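Open afternoon at Rondico - my pictures

I'd been on the list for the Rondico open afternoon since September, so when a spot came up I dropped everything and went. There were 60 of us, split into small groups, and mine was led by Isla Sutherland, who talks fast and answers every question, even the silly ones (I asked several!). The whole visit was about hand-held grippers: people wear them and do everyday table chores, and the recordings are used to teach robot arms the same moves. I took 130 photos, and most of them are the backs of people's heads, so you're getting the two I like best.

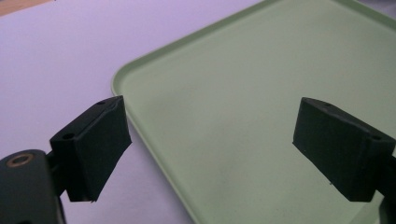 Black finger pads wide open over the green tray. I love that little brass-colored ring on the bracket.

We stood at the Skevau table for ages after that. Levente Bíró was on our tour too - he builds packing machines at Lindent and kept wanting to talk about finger pads, and I learned more from him over coffee than I did from the handout. His view is that soft pads forgive a lot of sloppy aiming. I can believe it, having had my own six minutes with a pair of grippers on and dropped nearly everything I picked up.
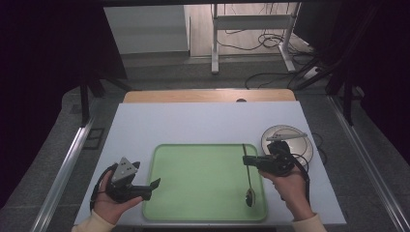

Two grippers, two hands, one spoon held up by its handle over the tray.

I'd go again tomorrow. Isla told us they're hoping to run another afternoon with the Sárközi people, and you can bet I've already put my name down - bring comfy shoes if you come, it's a lot of standing.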